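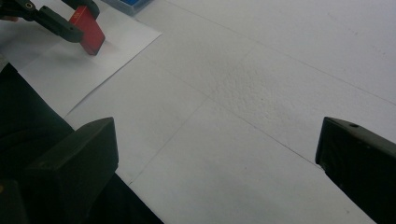
A white tabletop would show up stray threads and pins.

Hemming a tablecloth with mitred corners

Last updated Jul 9, 2001

A mitred corner lies flatter than a folded one and takes only a few minutes more. These steps are for a plain cotton or linen cloth with a double hem. Wash and iron the fabric first, as most cotton shrinks a little.

Measuring

Measure the length and width of your table. Add twice the drop you want on each side, then add 12 cm to both figures for the hem. For a cloth finishing at 237 cm long, cut the fabric to 249 cm. Trim off the selvedges before you measure.

Pressing the hem

Turn in 3 cm along all four sides and press. Turn in another 3 cm and press again. Use steam for linen. The creases need to be sharp, because you will be using them as guide lines.

Making the corners

1. Open out the second fold but leave the first one turned in.
2. Fold the corner in towards the middle of the cloth, so that the diagonal fold passes through the point where the two inner creases cross. Press.
3. Open everything out. Trim the corner 1 cm outside the diagonal crease.
4. Fold the cloth right sides together so that the two halves of the diagonal crease meet. Pin and stitch along the crease, stopping at the crease of the first fold.
5. Press the seam open, turn the corner right side out and push the point out with a blunt knitting needle. Scissors will go through the fabric.

Stitching

Pin the hem all the way round. Start halfway down a long side and sew 2 mm from the inner fold. At each corner stop with the needle down, lift the foot, turn the cloth and carry on. Overlap the stitching by around 2 cm at the end and trim the threads.

For round tables, see the page on bias binding.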